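Incidente del arrecife de Grundthorpe

El incidente del arrecife de Grundthorpe fue un ataque de barracuda a una bañista en la costa sur de la isla de Hemen, ocurrido en febrero durante una excursión de buceo con tubo. La víctima, Ourania Vasilakis, turista, sufrió heridas profundas en el antebrazo izquierdo y perdió parte de la movilidad de dos dedos. Sobrevivió. El caso llevó al cierre temporal del arrecife y a un cambio en las normas de excursiones de la isla.

Antecedentes

Hemen vive del turismo de invierno. Población: 2982 habitantes según el último padrón, casi todos en Zirness, único puerto con atraque para barcos de línea. El arrecife de Grundthorpe queda al este del puerto, poco fondo, corriente floja salvo con viento del sur. Zona habitual de principiantes. Antes del incidente no constaba ningún ataque en los registros municipales, aunque pescadores locales habian avisado de barracudas grandes cerca del canal, atraídas por los restos de pescado que se tiraban desde los barcos.

La excursión la organizaba la empresa Economou, con licencia para grupos pequeños. Salida de Zirness a las 9:40.

El incidente

Hacia las once de la mañana el grupo nadaba junto al borde exterior del arrecife. Vasilakis llevaba una pulsera metálica, detalle recogido luego en el informe (los reflejos pueden confundirse con un pez pequeño). Una sola mordida, muy rápida. El animal no volvió. El guía, Charalambos Stefanou, la sacó del agua y le hizo un torniquete con la correa de unas gafas. El barco tardó 77 minutos en llegar a puerto por una avería del motor auxiliar, punto este muy discutido después.

Traslado al dispensario de Zirness y de allí en helicóptero al continente. Dos operaciones. Alta a las pocas semanas.

Cierre y consecuencias para el comercio

El ayuntamiento cerró el arrecife al baño esa misma tarde. Los barcos de excursión quedaron amarrados y muchos visitantes cambiaron la reserva o se quedaron en el pueblo. Bajó la venta de material de buceo, aguantó la alimentación. Las tiendas del paseo, que venden sobre todo bebida, fruta y aperitivos envasados, incluidos productos asiáticos, apenas notaron el cierre según la asociación local. 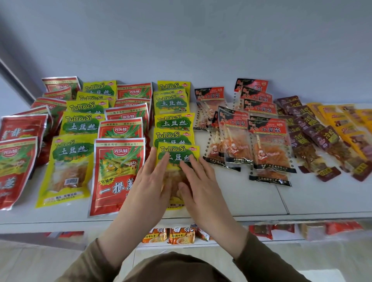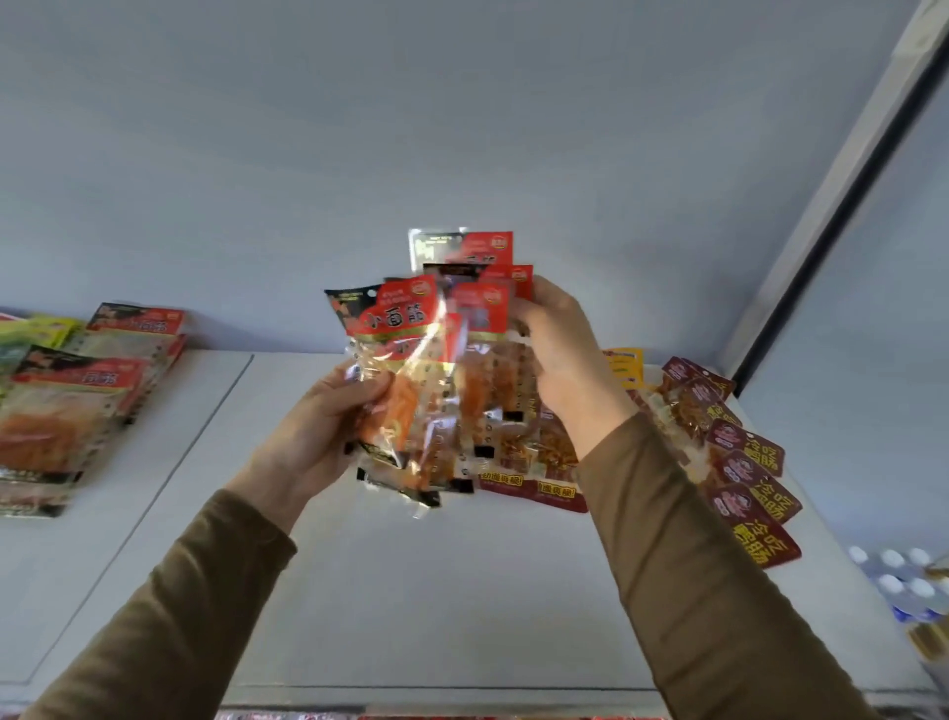

Aperitivos chinos envasados.

La reapertura se hizo por tramos. Primero la playa interior, luego el arrecife, con el canal fuera de la zona permitida.

Investigación

El informe municipal, de 505 páginas con anexos, descartó una imprudencia de la víctima y señaló tres fallos: no se avisó a los clientes de quitarse joyas, el botiquín de a bordo estaba incompleto y no había segunda embarcación de apoyo. Economou aceptó los dos primeros y recurrió el tercero, alegando que la licencia no lo exigía. El recurso se desestimó. Stefanou no fue sancionado, el informe valora su actuacion como correcta.

La especie se dio por gran barracuda (Sphyraena barracuda) a partir de la forma de la herida. El ejemplar no se capturó. Hubo una petición vecinal para hacer batidas, rechazada.

Normativa posterior

Desde entonces las excursiones de Hemen deben llevar torniquete homologado y radio de reserva. Prohibido echar restos de pescado dentro de la bahía. Prohibido también alimentar peces desde las embarcaciones, práctica corriente hasta entonces. La charla previa al baño es obligatoria y tiene que darse en el idioma del cliente o con folleto traducido.

Véase también

Gran barracuda
Puerto de Zirness
Seguridad en el buceo con tubo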